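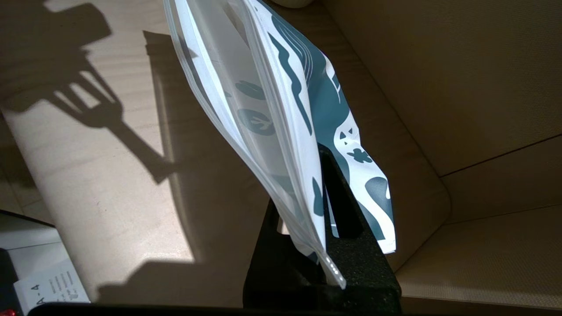 Perow bag handling: progress report, December

Prepared for Baiba Rozīte, Fimow
From Urmas Kļaviņa, Buvdale workshop

1. Where we are

The plan promised a working zip bag routine by the end of this month. We don't have one. We ran 118 picks on patterned zip bags and 19 of them ended in what the log calls "release fault", meaning the fingers opened and the bag stayed where it was. The log counts the other 99 as good. I would not read much into that, as it only checks whether the fingers reached their open position and says nothing about where the bag went.

2. The fault

The narrow end of the zipper track gets into the slot between the fingers. The film folds easily but the track is stiff, and its small ridges seem to catch on the rough finger surface. That is my best guess. Jõgi, who supplied the fingers, blame our approach angle. We changed the angle as they asked and ran 18 of the picks that way. Two of them still failed, which proves very little either way.

3. Safety

On one of the 19, the arm carried on to its next move with the bag still hanging from the fingers, and the loose end swept across the table at hand height. There was no contact and no injury. It should still have stopped. The hold check looks at motor current, and a single layer of film hardly changes the current at all. I don't trust that check for anything this thin and have said so before.

Until it is replaced, the arm runs at reduced speed and nobody reaches over the table while it is powered. Stuck bags are freed by hand with the power off.

4. Light

The supplier's note says the camera "copes with all normal lighting". Ours gets strong light from one side, hard shadows of the arm on the wood, and film that is see-through on one half and printed dark teal on the other. I have asked for the test results behind that sentence and am still waiting.

5. Next period

Fit a closed finger face with no slot. Add a camera check after every release. Repeat 100 picks with someone watching each one and writing down where the bag ends up.

I am not asking for more money. I am asking that the January demonstration be put back until the repeat run is finished.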